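Working Around Two-Arm Cells -- Handout 4, Good Practice
Last updated 27th April
6 min read 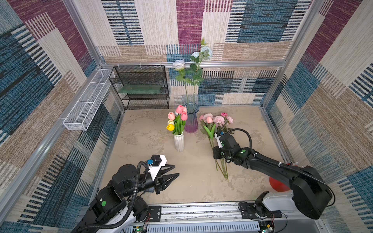

Fig. 1. Two-arm cell, flower task. Right gripper holding the pink bundle, left gripper open.

Notes for the practical, R. Morikawa's section. Bring this sheet, the bench copies go missing. Most of it is the Flutley lab rules plus stuff Mizanur Sikder asked me to add after the April sessions.

1. Who is in charge of the cell

One operator, named on the board before power goes on. Two arms does not mean two operators. Second person is the spotter -- stands at the stop button, no phone, no laptop. If the spotter walks off, the operator parks both arms and waits.

Swap roles only when both arms are parked. Say it out loud. Write the new name up.

2. Before power

- Walk the rail end to end. Nothing on it, no tools, no stems or leaves.
- Check conduit and loose cable on each arm. Look at the arm where it is now, then at where it will be when fully stretched.
- Exposed wiring near a base: look, don't touch, report it.
- Circuit boards sit low at the front, below the rail. A green light tells you there is power at the board. It does NOT tell you the arm is safe to reach past.
- Glass and ceramic: note where each piece stands, keep the first few moves slow. In Fig. 1 the tall glass vase is against the back and the short ribbed one is in front of it and to the left, so the left arm has to be planned around both.

3. Shared space

Biggest source of damage in this course. Each arm has its own zone and there is one overlap zone in the middle. Only one arm moves in the overlap at a time unless the task sheet says otherwise. An open, empty gripper still counts as being in the zone!! Students forget this every year.

Held objects count as part of the arm. Long stems stick out well past the fingers, see the bundle in the figure, stems trailing off toward the front right. Draw your clearance around the whole thing, not the fingers. Start at 20 mm clearance and go up for anything floppy.

4. Grip rules

Grip near the middle of a bundle if you can. Near the end it swings. Lowest force that holds, then stop adding. For artificial flowers the force doesnt have to be pretty but the stems can slide over one another, so lift a little, pause, look, then carry on.

Never catch a falling object by hand. Let it fall. Glass too.

5. Reaching in

Arms parked, drives off, spotter says "clear". Then hands. All three, every time, even to pick up one leaf. Pausing the program is not drives off -- a paused arm can restart. This question comes up in the oral, by the way.

6. Standards -- what you need to know

ISO 10218 is the one for industrial robots. ISO 12100 is general risk assessment, read it first if you have never done one. You will not be asked clause numbers. You will be asked to fill in a risk sheet for a cell you haven't seen before, with hazard, who is exposed, how bad, what you did about it.

Small arms get treated as harmless. Write down pinch points at the joints and where a carriage meets the rail, those are the two that go missing from nearly every sheet I mark.

7. Logging

Every run gets a line in the Podbridge log, including the bad ones. Especally the bad ones. Put in operator, spotter, task, objects, any stop and the reason. "Stopped, fine now" is not a reason. Run 1739 is the model entry, copy its layout.

Risk sheets go in the tray outside room 270. Mizanur has spare forms.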